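Reuse of Retired Desktop Computers in a School Print Room
Project report, second semester
Morena Lombardi

3. Background

The print room at Herberg handles worksheets, exam papers and the weekly bulletin. Jobs are sent from classroom machines to one server, which holds them in a queue and passes them to two printers. The server was bought secondhand and has no support contract. When it stops, all printing stops with it.

The aim of this project was to find out whether retired desktop computers could take over the queue, and what that would cost in electricity over a school year. Buying new equipment was outside the scope. Software licenses were not considered, as the queue software (Vomel) is free for schools.

4. Method

The school store held 18 retired desktops. Each was given a number and started once with a known good power supply. Machines that did not reach the setup screen were put aside for parts. The rest were run through a memory test overnight and a disk check the next morning.

Power draw was read from a plug-in meter at the wall socket. Three readings were taken per machine: switched off but plugged in, idle with the queue software running, and under load with a stream of print jobs. The load test used a file of 538 pages with mixed text and graphics, sent as 20 separate jobs. Every reading was taken after the machine had been on for at least an hour.

Dust was removed before testing, with the side panel off and the motherboard exposed. Memory modules were taken out and reseated. Processor coolers were left in place unless the temperature reading at idle was clearly higher than in the other machines of the same model.

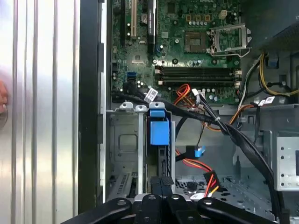

Etenesh Nigatu, reading a draft of this section, objected that cleaning the machines first makes the results look better than they would be in daily use. A school that pulls a desktop out of a closet and plugs it in will get more fan noise and probably a higher idle reading, she wrote, and the report should say so. The point is accepted. The readings in section 5 apply to cleaned machines only, and no uncleaned machine was measured for comparison.

The choice of load file was also discussed. Worksheets are mostly short, and a long mixed file may overstate the work the server does on a normal morning. It was kept because exam weeks come closer to that pattern, and the queue has to hold up in those weeks.

5. Results

Idle draw differed more between models than between machines of the same model. The load readings were closer together. The queue software uses little processor time, and most of the waiting during a large job is at the printer.

Two machines lost their clock settings when unplugged. A new coin cell fixed both. One machine passed the memory test but stopped twice during the load test and was excluded. The cause was not found.

The readings taken with the machines switched off were not zero. Over a summer break this adds a small cost, which can be avoided with a switched power strip.

6. Limits

The plug-in meter was not calibrated. Network delay was not measured separately. All tests were run in January in a cool room, so fan speeds in June may be higher.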